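Serving spoon (tableware)

A serving spoon moves food from a shared bowl to wherever it's going, and I've collected up to 60 of them, so forgive my enthusiasm!

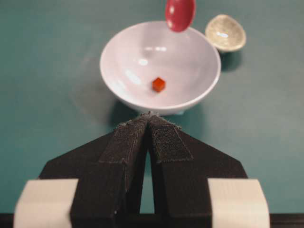 Most have a deeper bowl than a table spoon and a longer handle (my favorite, a Tremalau, is all handle). 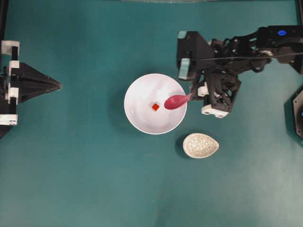

Adanech Tsegaye sorts hers by scoop, and I've copied her ever since November.
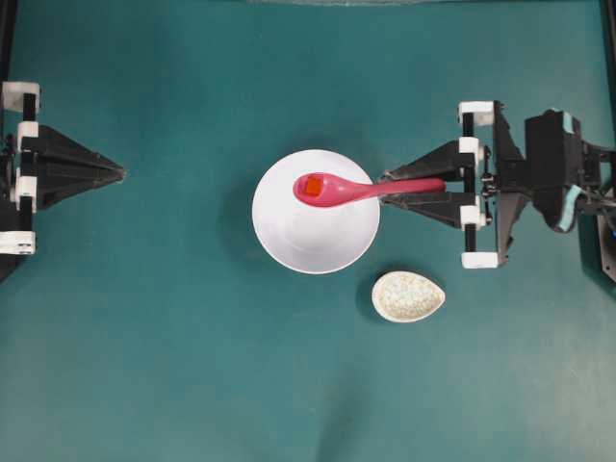 Handle length matters most with round bowls. A pink plastic one like this reaches well out past the rim, even with a little cube in its scoop.

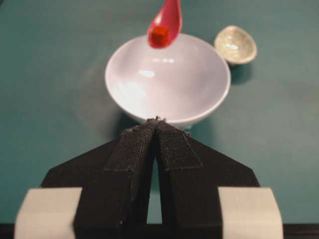 Spoon rests are a separate article, and I'm still writing it.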